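Programs > Chess > Reports

Denside Chess Program, report to the Sharifi fund
November 25, 2019

Your grant paid for roll-up vinyl boards and full sets of pieces. Enrollment is 63, and attendance for October came to 719 visits. Solomiia Skoryk runs the beginner table.

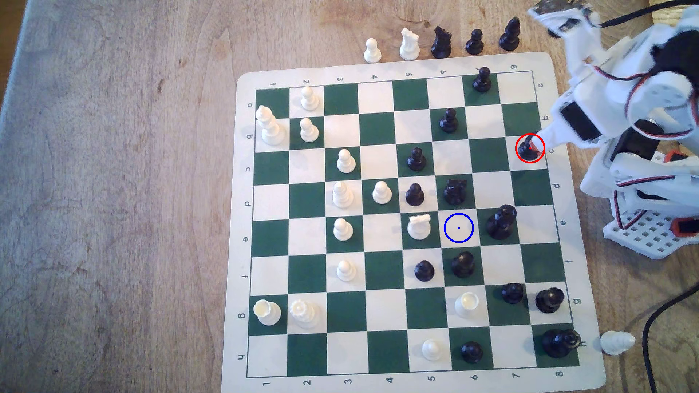 Green and white vinyl board with pieces in play.

Printed coordinates help new players write down their moves. Babak Yazdani now reviews the score sheets.

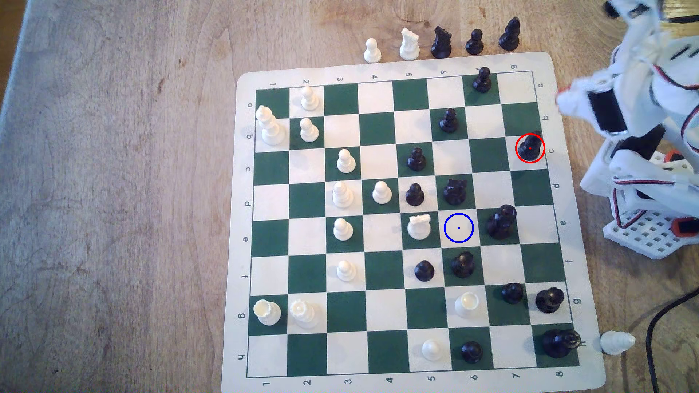

We have $102 left and plan to spend it on clocks.

2 shares | 0 comments
Contact: Mahtab Salehi | Back to top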